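7 Gute Praxis beim Arbeiten am offenen Gehäuse

Bevor der Arm zum ersten Mal in ein Gerät greift, lohnt sich ein Durchgang mit diesem Abschnitt. Er macht wirklich Freude, wenn die Zelle danach sauber läuft!

1. Netzkabel abziehen, 15 Sekunden warten.
2. Gehäuse flach auflegen, Öffnung nach oben.
3. Freigabe im Gamudix-Panel auf »Einrichten« stellen.

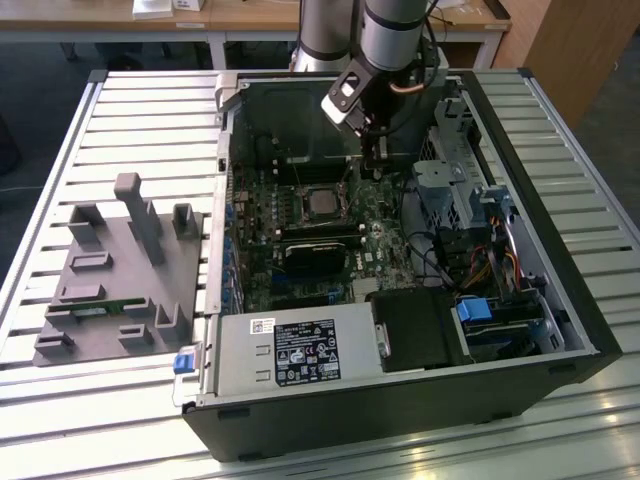
Die Anfahrhöhe legt ihr immer am höchsten Punkt im Arbeitsraum fest, nie am Zielteil. Mathias Moser hat dafür bei Wieser die Regel »erst hoch, dann quer« eingeführt, und wir lieben sie. Der Greifer fährt senkrecht über die Hauptplatine, Finger nach unten, und erst dann langsam tiefer. Denkt auch an Teile wie die blaue Lasche am Laufwerksschacht, die nach oben heraussteht, und an die Pfosten der Ablage neben dem Rechner.

Hinweis: Sicherheitsabstand beim Querfahren 17 mm, siehe Tabelle 11.

VORSICHT: Im Einrichtbetrieb nie mit der Hand ins Gehäuse fassen.

4. Bahn einmal im Schritttempo abfahren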